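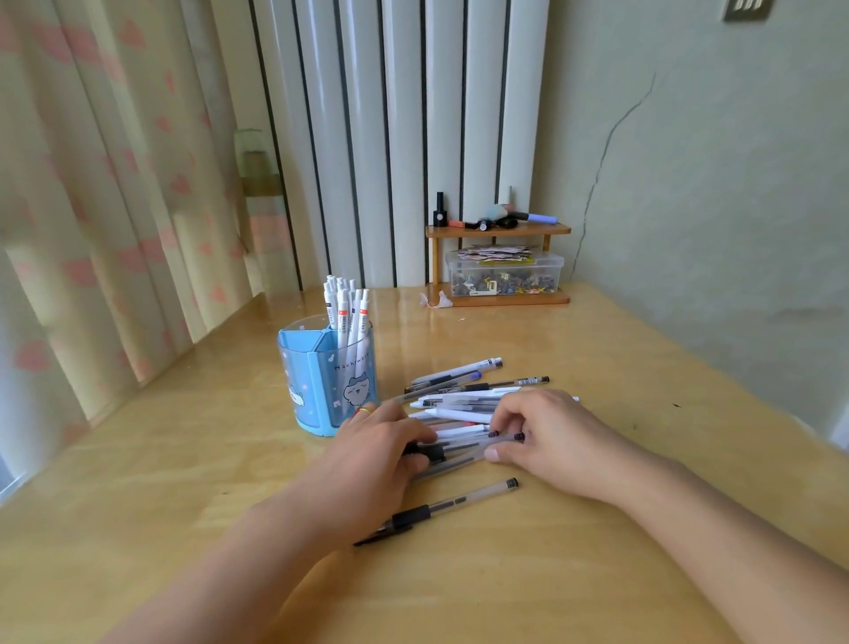 2 min read

Budgeting for a desktop sorting cell

Pen sorting by hand sets the baseline for this guide. Price the cell against the manual task, including the awkward parts: crossed barrels, mixed clear and white bodies, and a holder with narrow compartments.

1. Write down the task. List the pen types, the holder and the required end state. At Nolldale we allowed one holder per cycle.

2. Set the ceiling. Ours was $3231 for the first cell, split as follows: arm and controller, $2000; gripper and fingertips, $900; mounts and cabling, $331. Get the arm quote from Menon before ordering the gripper, as the flange pattern decides the adapter.

3. Check the reach. The arm must clear the rim with a pen held upright. Lying pens have to be turned before insertion, so budget for a wrist axis.
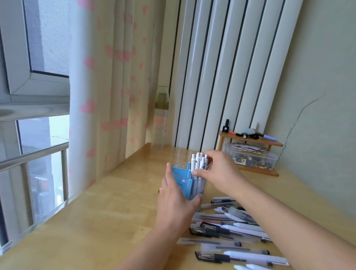 4. Plan for holding the container. One hand steadies the holder while the other arranges the pens. A single arm needs a fixture; allow $100.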